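Section 5. Setting Up the Tabletop Demonstration for Visitors

Applies to: Skurkell arm with two-finger gripper and wrist camera, visitor table configuration
Revised January 31, 2025
Prepared by Wenjie Ye. Reviewed by Florian Charpentier.

5.1 Purpose

This section covers preparation, operation and shutdown of the tabletop demonstration used for site visits and open days. It replaces the loose sheets kept with the Bistitz unit. For bolt-down, power and network installation, see Section 2. For gripper calibration, see Section 4.

The demonstration has one operator and one host. The operator stays at the control station whenever the arm is enabled. The host speaks to visitors and does not touch the controls.

5.2 Before visitors arrive

1. Check that the emergency stop is released and that the status light on the controller is steady.
2. Wipe the tabletop with a dry cloth. Do not use spray cleaner near the rack or its cable.
3. Place the floor barrier so that visitors stand at least 5 feet from the nearest table edge.
4. Home the arm. Keep hands off the table during homing.
5. Open the gripper fully and check both finger tips for chips or play. Retighten the mounting bolts if either finger moves by hand.
6. Load program 2962 and set the speed limit to 30 percent.
7. Start the visitor display and confirm that the wrist camera view updates when the arm is jogged.

Caution: The speed limit returns to the factory value after a controller restart. Set it again before every session, including restarts made during a visit.

5.3 Placing the objects

1. Set the tray flat on the left side of the table as seen on the visitor display. A small angle is acceptable.
2. Put the cup on the tray, upright.
3. Leave the middle of the table clear. The arm crosses this area at low height.
4. Lay the cylinders on their sides by the rack, on the right.
5. Route the rack cable close to the table surface. A raised loop can catch on a finger.

Note: The objects do not have to sit on marked positions. The program looks for them at the start of each cycle. It will not find the cup if the handle hangs past the edge of the table.

Compare the visitor display with Figure 5-1 before enabling automatic mode. Small differences in angle do not matter. If the tray and the rack have changed sides, the camera has been mounted upside down; go back to Section 4.

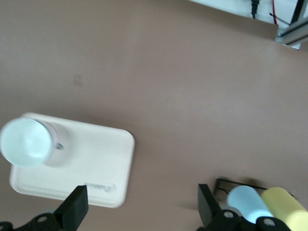 Figure 5-1. Wrist camera view with gripper open. Tray and cup at left, cylinders at lower right.

Moving edges blur on the display while the arm is traveling. Judge focus only with the arm stopped. If the view is still soft at rest, clean the lens with the cloth supplied and check the focus ring.

The gripper fingers and parts of their brackets should show along the bottom of the view. If only one finger is visible, the camera bracket has rotated. Loosen the bracket screw, center the view and retighten.

5.4 Running the demonstration

1. The host confirms that all visitors are behind the barrier and tells the operator.
2. The operator announces "arm live" and enables automatic mode.
3. Run one full cycle without commentary.
4. Run the second cycle while the host explains the display. Point out the tray first - most visitors take a moment to match the camera view to the table in front of them.
5. Pause between cycles for questions. Disable the arm if anyone needs to approach the table.

Run no more than 3 cycles per group. The gripper motor warms up under repeated closing and the grip force drifts.

Visitors may be invited to move the tray between cycles. The operator must disable the arm first and keep one hand on the emergency stop until the visitor is back behind the barrier.

Caution: Do not accept objects offered by visitors. Keys, phones and bottles are outside the tested grip range.

5.5 If a cycle stops

"Object not found": Disable the arm. Check that the cup is upright and on the tray, then resume. At the Carkton site, low sun through the side windows also caused this message. Close the blinds.

"Path blocked": Look for a hand tool or a lifted cable near the rack. Clear it, home the arm and restart from the first step of the program.

Dropped object: Leave it where it fell until the arm is disabled. Replace a cup with a cracked rim.

Any other message: Write down the code, end the demonstration and contact Upadhyay support. Do not clear the log.

5.6 Shutdown

1. Disable automatic mode and send the arm to the park position.
2. Press the emergency stop.
3. Store the cup and cylinders in the accessory case. The tray may stay out.
4. Switch off the visitor display.
5. Enter the number of cycles in the logbook. The next gripper inspection is due in March and is scheduled from this count.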